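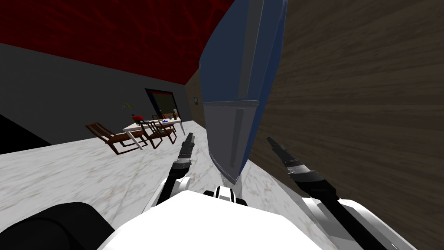
Plumoler stone floor sealer, 2 litre can: review

Reviewed by Lieselotte Schwerdtfeger, 30th July

Plumoler is a water-based impregnating sealer for marble and limestone. It soaks into the stone and leaves no film, so it should not alter the colour or the grip. I applied it to polished marble, with Yoshinori Arai working the second pad.

Application

The can has a wide neck and a poor pourer. Decant it into a tray. Coverage came out at around 300 square feet per coat, slightly under the figure on the label. A microfibre applicator gave a more even spread than the foam pad supplied. Surplus must be buffed off before it hazes, and on a warm day that leaves little time. Work in small bays and finish each one before moving on.

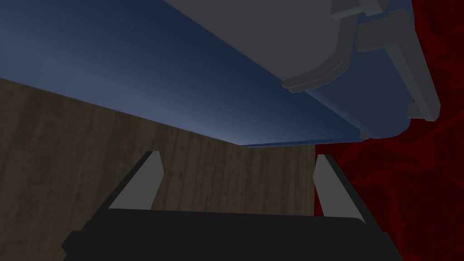
The second coat went on after 12 hours and took less product. Smell is slight. Full cure is given as two days, during which the floor should be kept free of rugs and standing water.

Stain resistance

On a spare tile, coffee and olive oil wiped away cleanly after 12 minutes. Lemon juice etched the polish, as it will on any marble, sealed or unsealed. The label could state this more plainly.

Compared with Yokoyama

The Yokoyama solvent sealer is quicker to cure and beads water more strongly, but needs the windows open and costs more. I have not tested either on honed stone. Albertina Louro has a honed limestone hall due for sealing in October and the results will be added.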